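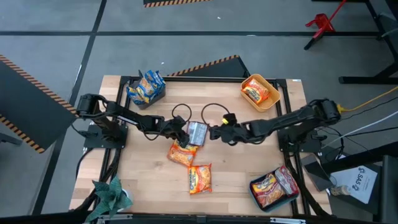 4. Setting up mobile ordering at a park café

These steps cover a new counter in the Lorska park guest app. Complete section 3 (menu import) first.

1. Sign in to the Stalteck back office and open Venues.
2. Select Add counter. Enter the name as it appears on the park map, for example Jandum Bakery.
3. Set the opening hours. Breakfast and lunch menus need separate time bands – the bands must not overlap.
4. Enter the largest number of orders the counter can accept per hour. The upper limit is 200.
5. Select Save as draft.

Note: A draft counter is hidden from guests but can be seen by staff logins.

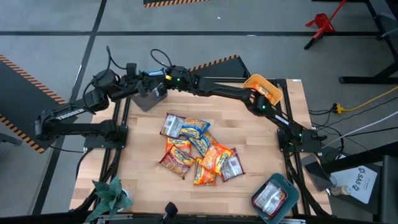 6. Open the Collection tab and choose a pick-up point. A counter may have up to 2 pick-up points.
7. Set the arrival window. Guests can tap "I'm here" only within this window.
8. Place a test order from a staff login. Check that the ticket prints at the counter and that the order number matches the one in the app.

Caution: Do not publish a counter during opening hours. Publishing reloads the menu and clears any unpaid baskets. 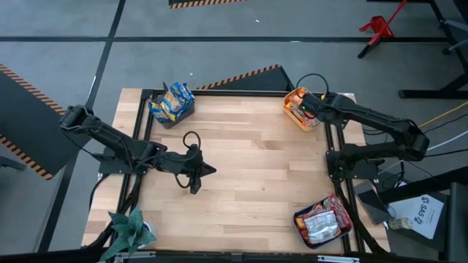 Photo: Ó Conaill

9. Select Publish. The counter appears in the app once the status changes to Live.
10. If the status stays at Pending and code 86 is shown, a menu item has no price. Correct the item and publish again.

Note: Seasonal items, such as the December drinks menu, are removed on their end date. They remain in the archive and can be restored from Menu > Archived.

For refunds and cancelled orders, see section 5.

Filed under: Park Dining > Guest App > Set-up

© Stalteck | Contact support | Back to top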